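Mustton open day — handheld gripper demo

wolleo30
Went to the Mustton demo on 17 August 2021. Olga Collado ran the session. Two gripper shots:
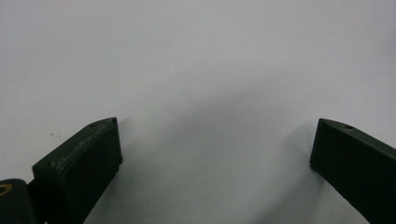
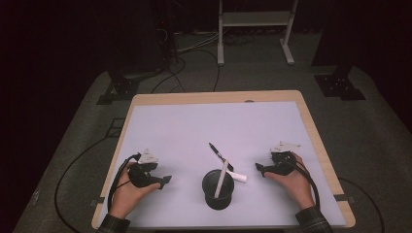 Handheld grippers, Mustton. Second one shows the pair with markers on top.

aguirre_k
Scuffing on the inner edge of that left finger. I'd replace it.

wolleo30
Disagree — cosmetic. Olga quoted 324 sessions per set.

aguirre_k
Ours got 266. Did she say what pad material?

wolleo30
No. Will email her.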